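Meetings > Minutes > Home Science Circle

Lolby Home Science Circle
Minutes of the monthly meeting, 10/19/25

We began a little late on account of the rain, and it was lovely to see so many of the summer regulars back again, along with two families who had come over from Busumell for the first time. Welcome, all of you! The last minutes were read and agreed with one small fix to the spelling of Grindetti.

Glassware. Most of the evening went on this, as it tends to. The small beakers are much loved by the younger ones, who find the larger ones heavy to pour from, and it was agreed to buy 5 more of the small size from Szabó if the price stays under $40. Several people spoke up for keeping the black cloth on the work table, as the white markings on the glass are so much easier to read over something dark.

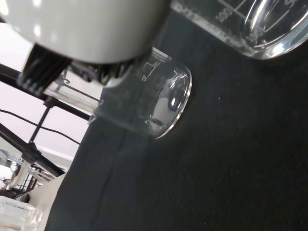 There was then a long and very friendly talk about washing up. Beakers are to be rinsed twice and left to drain before they go back in the cupboard, please, and the brushes hung up by their loops. A member offered to sew a second cloth from leftover curtain lining, and this was accepted with thanks.

Money. The bake sale brought in $112, and after the hall rent we have $77 left. Well done to everyone who baked, and to everyone who ate!

Open evening. Moved to January so that it stays clear of the school concert. Ideas for tables are still wanted, and the crystal growing will need starting well ahead.

Any other business. The kettle lid is still missing.

Recent minutes
Summer picnic and cupboard clear-out
Kitchen chemistry evening
Spring meeting with Busumell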